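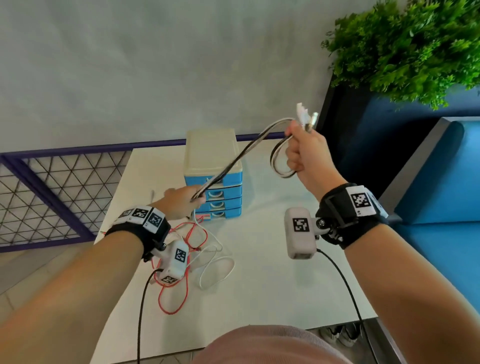 Task Demonstrators, Part-Time (Brokumport)

Vundatano is hiring part-time demonstrators for its Brokumport site. You will do ordinary tabletop jobs with your own hands while wearing tracking equipment on both wrists, and what we record is used to teach two-armed robots the same jobs. No background in robotics or programming is needed. We train everyone who is hired.

Posted 6/7/21. Open until filled.

About the work

Most of the current work is cable and small-item handling. Tasks include coiling and uncoiling charging cables, sorting loose wire, opening and closing small drawers, and putting things away in them. You repeat each task many times with small changes in how the items are laid out. A task lead tells you the starting layout and the goal. How you get from one to the other is mostly up to you, as long as you work at a steady pace and keep your hands where the head camera can see them.

You wear a strap on each wrist with printed marker tags and a small module, with a cable running down from each module. The straps adjust. Hands stay bare, so please come without rings, bracelets or a watch. Sleeves need to be short or pushed up to the elbow.

After the first month, demonstrators who want to can also train on remote control. In that work you sit at a station and steer the robot arms through the same tasks using a pair of handles. It is slower and takes more patience. Remote control is done only at our Drelemthorpe building, and not everyone is asked to do it.

Hours and pay

Shifts are four hours, morning or afternoon. We ask for at least 2 shifts a week and can offer up to five. Recording is done in blocks of 40 minutes with a paid break after each block. Training is paid at the same rate as regular shifts. The hourly rate is given in the first phone call and does not depend on how many recordings you finish.

The position runs through the end of February, with a chance of extension.

What you need

You must be 18 or older and allowed to work in the United States.
Full use of both hands and wrists, and enough grip to handle thin cords and small plugs.
Comfortable sitting at a table and looking down at your hands for a full block.
Able to follow written instructions in English and fill in a short log after each block.
Normal or corrected vision. Glasses are fine in most cases, but tell us so we can check the fit of the head camera.

Left-handed applicants are encouraged to apply. Past work in assembly, sewing, packing, electronics repair or crafts is useful but not required.

If you have a wrist or neck injury, or have had surgery on either in the past year, please mention it when you apply. We may have a different role for you.

Recordings

The head camera points down at the table and picks up your hands, forearms and sometimes part of your clothing. Recordings are stored under a number and kept apart from your personnel file. Sound is switched off. You will get a consent form to read before your first shift and can take it home. Clips may be used in training, in written reports and on our web pages.

How to apply

Send a short note with your name, phone number, dominant hand and the shifts you could work. A resume is welcome but you don't have to send one. Put reference 354 in the subject line. Applications go to Ánh Quách in the staffing office, who will call to set up a visit.

The visit takes 50 minutes. You will try on the straps, do a few short practice tasks and meet a task lead. Visits are paid whether or not you are hired.

If you applied for the Giáp project last winter, you do need to apply again, but you can skip the practice tasks.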